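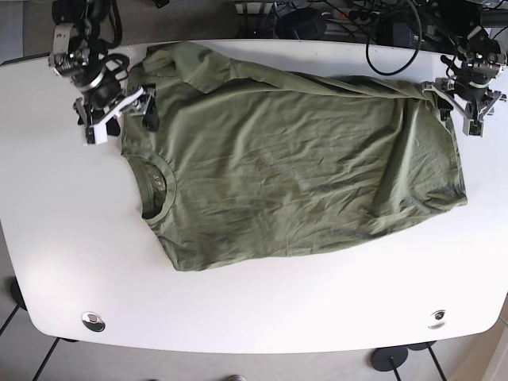

Effect of Wash Load Size on Seam Twist in Cotton Knit Garments

1. Background

Single jersey tends to skew after laundering. The side seams move off vertical and the hem no longer sits square. Textbooks put this down to leftover twist in the yarn, but care labels rarely mention load size. This project tested whether a fuller drum changes the result.

2. Method

Short-sleeved T-shirts in plain colours were bought from the Danko outlet in Horthorpe. Half went into light loads and half into full loads, both at a spin speed of 800 rpm. Garments were line dried indoors, laid flat without pulling, and left overnight before measuring. Twist was taken as the sideways movement of the side seam at the hem, in millimetres. Each reading was repeated by a second group member. Litres of water per cycle were read from the laundry meter.

3. Results

Mean twist was 2 mm greater in the full loads. Most of the change came in the first wash, and later washes added little. Colour made no clear difference. Total water use over the trial was 1495 litres.

4. Limits

Only one brand was tested. The hem was hard to measure where the fabric had curled - pressing would have fixed this but may also have stretched the knit. One Tuesday batch was left in the drum too long and was excluded.

5. Further work

Repeat with tumble drying and with a polyester blend.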